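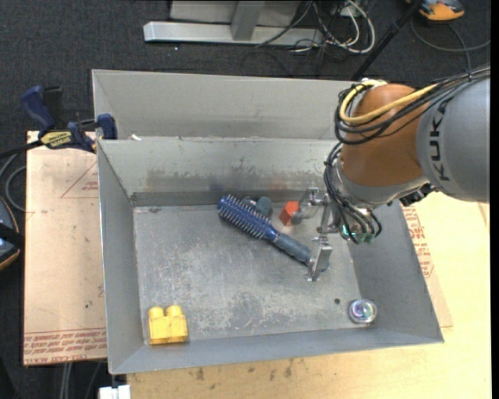 The buyer for Brillcombe's bath and beauty aisle has 88 hairbrushes in her office and, by her own account, hair that has looked the same since college. "My mother asks what it's all for," she says, moving a paddle brush off the visitor's chair. "I tell her it pays the mortgage."

She came to brushes from greeting cards, eleven years ago, when somebody retired and the category landed on her desk along with shower caps. She expected to be rid of it by spring. The shower caps did go. The brushes multiplied.

Ask which brush most people should own and she sighs the way a dentist might. "A paddle brush. They know that. They come in for a paddle brush and they leave with a round one." The round brush, she says, is the exercise bike of the bathroom. It is bought in January, it is used with great seriousness for a week, and then it lives in a drawer with a curling iron and an expired sunscreen.

She isn't against them. A round brush will put a bend in bangs or lift at the crown, provided there's a blow dryer in the other hand and some patience left in the person holding both. The trouble is size. "People pick the small one because it looks manageable. Small is what gets stuck. I've had letters. One woman sent me the brush, and a fair amount of herself along with it."

On color she is less forgiving. Blue outsells every other shade in the stores she buys for, and she has given up on finding out why. Two years ago she ordered 500 in a soft oatmeal that the Ziltari catalog called "Dune." The last of them were marked down in September. "I thought it was elegant. My boss said it looked like something you'd find in a hotel after the other guest left." The blue ones from the same page were gone before the oatmeal display was finished.

Bristles bring out a long answer, most of it about tips. The little pale ball at the end of a nylon bristle is there to be kind to the scalp, and it's the first thing to go. Once a few rows have lost theirs, she says, you're combing your head with a fork. She runs each sample over the inside of her forearm, which she offers for inspection. It has seen some things.

Cleaning, then. She recommends pulling the hair out with the tail of a comb, working along the rows, then a short bath in warm water and a drop of shampoo, and leaving the brush to dry with the bristles facing down. How often? "Every two weeks." How often does she do it? She looks out the window at the Lideck parking deck for a while. "It's a busy time of year."

Her drawer at home holds three brushes, one of them a round Adeleke with a cracked handle that she has owned longer than the job. She has been sent better. She has bought better, by the pallet. "It knows where my cowlick is," she says, and goes to answer the phone, which is somebody calling about combs.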